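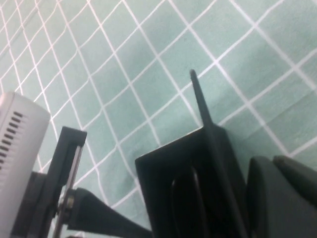 Setting Up Your Kirkik Slow Feeder Hay Net

I love these nets! My gelding used to clean up his evening hay before I'd even finished sweeping the aisle, and now he's still happily picking at it when I do the late check. Setup takes one trip to the barn if you do it in this order.

What you need
The net, the drawcord that comes with it, a tie ring on a solid wall or post, a piece of baling twine, and a hanging scale if you have one.

1. Soak and stretch the net
New Kirkik nets are stiff. Leave yours in a bucket of plain water overnight, then pull the mesh in both directions with your hands. It makes filling so much easier.

2. Fill it
Drop the net into a clean trash can and fold the mouth over the rim (best trick I know, thanks to Naveen Tiwari at my old barn). Shake out each flake as you go and toss anything dusty or moldy. The large size holds 22 pounds of grass hay, but for the first week fill it halfway.

3. Close it
Pull the drawcord tight, wrap it twice around the neck of the net, and tuck the loose end inside. No dangling loops!

4. Hang it
Tie a loop of twine to the ring and run the drawcord through the ring itself only if your horse is used to nets. Otherwise tie to the twine, which will break if he gets caught. Use a quick-release knot. The bottom of the net should sit at chest height when it's full, and remember that it drops as it empties. If your horse wears shoes, check the low point with the net completely empty and go higher if a foot could reach it.

5. Introduce it slowly
Put half the hay in the net and leave the other half loose on the floor. Most horses figure it out in a day or two. Mine pawed and made terrible faces the first evening, then got right down to business. If yours gets really frustrated, go up one mesh size and try again in March or whenever the good pasture runs out.

Care
Rinse with a hose and hang to dry. Check the knots every time you fill, and retire the net once a hole is big enough for your fist.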